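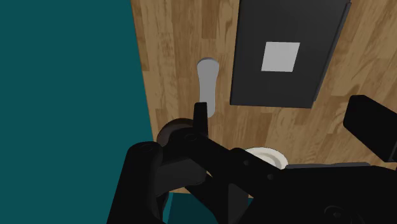 Wrist view, simulated table. Gray thing, dark panel, a lot of gripper.

1/ Spent the week on the "which camera do you really need" question in sim. Drokstead's write-up says the wrist camera alone gets you most of the way. I have doubts.

2/ Look at how much of that view is black linkage. The finger sits right over the lower part of the gray object, and the white dish is mostly hidden. Good luck learning a grasp point from that.

3/ Their headline number comes from 3,898 rollouts. Fine. How many had the target behind a finger at the start? I read the appendix twice and couldn't find it.

4/ My own run is smaller: 1,591 episodes, same table, same objects, two controllers (Tekin and Bravau). I threw out 429 because the reset script was broken. My fault, now fixed.
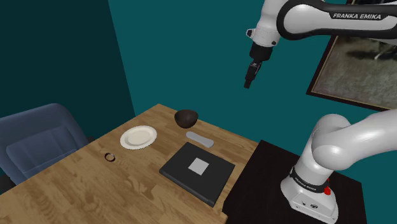

5/ Room view

Same table, most of the arm in it. Now you get the bowl, the plate and both closed fingers. What you lose is any feel for the last bit of the approach – the gray piece is tiny from back there.

6/ Bravau looked better than Tekin until I gave them the same camera delay. Then the gap shrank to almost nothing. I'd like to see that test in more papers.

7/ Rupert Riedl asked if a slimmer gripper would fix the wrist view. Maybe. Ekus has one, and I'll load the model when I get past the license form. Not expecting magic from a rendered finger with perfect friction.

8/ And yes, all of this is sim. Clean teal walls, no glare from a window, no cable sagging into the shot. I wouldn't buy hardware on any of it, mine included.

9/ Next up is both cameras together, up to 6 seeds per controller. Will post the failures too.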